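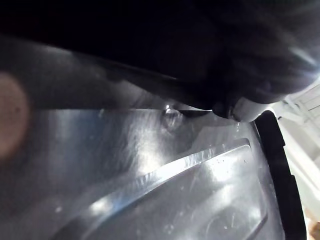

Clear plastic up close, scuffs and all. Look at the light along that ridge!

Bins, trays and other see-through things
2020-09-05

Hello again from the storage corner! I've been sorting out boxes and trays for what feels like my whole adult life, and this little gallery is my excuse to show off the plastic. I know, I know. But I really do like a good container, and I like them even more once they've been knocked around a bit and lost that showroom shine.

My first clear trays came from Stusier (a shop near my old apartment, long gone now), and I bought 7 in one go because they were on the discount shelf and I had no self-control. Most of them went on to hold buttons, seed packets, batteries, the usual drawer stuff. I've been hooked on molded ribs ever since. A flat sheet of thin plastic flops all over the place when you pick it up full, but put a good long rib across it and it behaves so much better, plus it catches the light in a way I could stare at for ages.

People write in asking how to get fine scratches out. I mostly leave them alone! Warm water, a drop of dish soap, a soft cloth, let it air dry. I used to go at mine with the rough side of the sponge back in February and made a cloudy mess of a perfectly nice lid, so please learn from me there.

The dark smoky kind is my other weakness. You can sort of tell there's something inside without seeing every last tangled thing, and that's perfect for cords. I put 40 of them on my wish list after flipping through the Tendport catalog, then closed the catalog and went for a walk. They do show haze quicker than the clear ones, especially under a bright ceiling light, but a dry cloth helps.

Next one's got a dark bin up front with a bright yellow strip beside it, and I love the two together. Gray carpet is a good background for yellow, too, I might steal that for my own hallway.

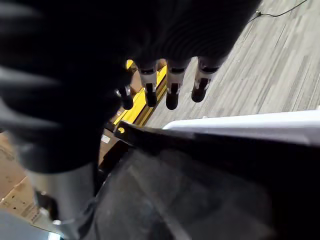
Coming up next

Lids! I have opinions on lids, mostly grumpy ones, and a whole stack of pictures still to sort through. If you have a favorite old tray with a story, send it over and I'll add it to the page.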